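Ticket 141, Fodard arm build, opened 10 December 2022
Status: open

Right gripper stops when the arm goes low at the sink. The log shows error 29 after each stop. Firmware of the Lobo board is from November.

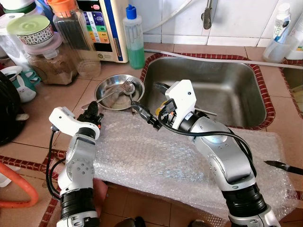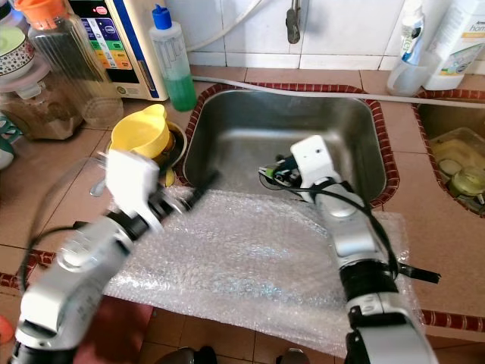
I suspect the cable of the right arm. I lowered the current limit from 2,000 to 400 mA, but the error came again. Both arms have bubble wrap under them at the counter edge, so please do not ask me to remove it before the next test. Tomorrow I will swap the left and right gripper cables and write the result in this ticket.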